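Home | News | Programs | Facilities | Contact

Rudomell Kitchen Adds Collection Point for Empty Snack Bags and Wrappers

Last updated: February

The Gordale Residential Services Office has extended its film packaging collection to the shared kitchen at Rudomell House. Residents may now bring empty chip bags, cracker sleeves, candy wrappers and similar flexible packaging to the kitchen during regular opening hours, which are 7 a.m. to 10 p.m.

The collection began last fall at Pacheco Hall, where residents turned in 993 items during the first term. The Rudomell kitchen serves 82 residents and was selected as the second location following a review of the household trash leaving each building. Flexible packaging made up a larger share of the Rudomell trash than the office had expected, and most of it came from single-serving snacks.

Items collected at both buildings are taken each month to Zovville, a regional sorting service that accepts multilayer film. Material of this kind is not accepted in the curbside bins provided by the town, and residents are asked to continue keeping it out of the blue containers on the loading side of the building. Paper, cans and rigid plastic containers should go into the blue containers as before.

The office has also issued revised guidelines for the use of the kitchen counters. Packaging may be set down on the wood countertop while a resident is cooking or cleaning up, but it should be cleared before the resident leaves the room. Bags that still contain food should be closed and returned to the cabinet assigned to the resident's floor. Opened food left on the counter after 10 p.m. will be discarded.

Residents are reminded that the countertop is solid wood and was refinished over the winter break. Oil and salt from snack packaging can mark the surface if left in place overnight. A damp cloth and mild dish soap are sufficient for daily cleaning. Scouring pads, bleach and abrasive powders must not be used.
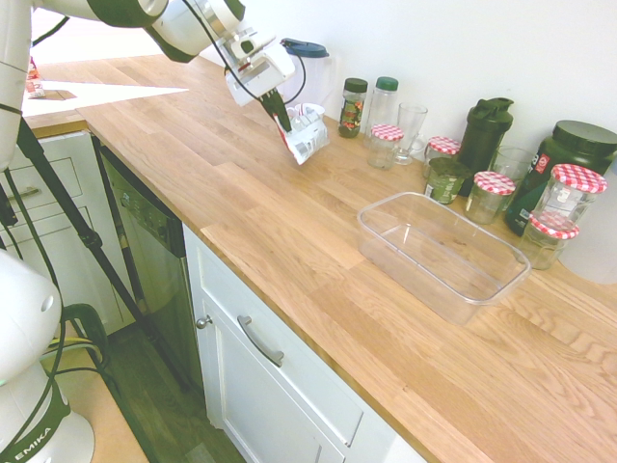
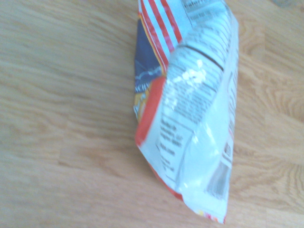 Crumpled snack packaging at the wood countertop.

Can bags be turned in if there are still crumbs inside?

A few dry crumbs are acceptable. Residents should shake the bag out over the trash before turning it in. Bags with dip, melted chocolate or other wet residue should be wiped out with a paper towel or placed in the regular trash. There is no need to wash bags with soap, and they should not be placed in the dishwasher.

Preparing items for collection

Bags should be pressed flat by hand to release the air. They should not be knotted, rolled tightly or stuffed inside one another, as nested bags cannot be separated by the sorting equipment and are rejected as a single item. Twist ties, clips and paper labels should be removed. Printed film of any color is accepted, including film with a metallic lining.

The following are not accepted at either location: foam trays, plastic wrap that has been in contact with raw meat, coffee pods, and paper bags with a plastic window. Residents who are unsure about an item may leave it in the tray marked "Ask," and staff will sort it at the end of the day.

Schedule and targets

The Rudomell container will be emptied twice a week, before the kitchen opens in the morning. If it is full, residents should hold their items until the next pickup and avoid placing loose packaging on the floor next to it. The Pacheco Hall schedule remains unchanged.

The office has set a target of 2000 items for the two buildings combined by the end of the spring term. A total of 3575 items would be needed over the full year for the collection to qualify for the lower handling rate under the present agreement with Zovville. Should that rate be reached, the savings will be applied to replacement cookware for both kitchens.

Totals will be posted monthly on the notice board outside the Rudomell laundry room and in the Pacheco Hall lobby. Counts will be listed by building only. Individual residents and floors will not be identified.

Other kitchen notices

Drawers in the shared kitchen are for common utensils. Personal knives, bottle openers and measuring cups found in them will be moved to the lost items shelf, where they will be kept until the end of the month. Residents running the dishwasher in the evening are asked to start the cycle by 9 p.m. and to empty the machine once the cycle has finished.

Proposals for a third collection point at one of the remaining Gordale buildings will be considered in April. Floor representatives who wish to put a building forward should submit a short written request to the front desk, including the number of residents served by the kitchen and the proposed location of the container.

Contact Gordale Residential Services | Copyright Gordale Residential Services Office. All rights reserved. | Back to top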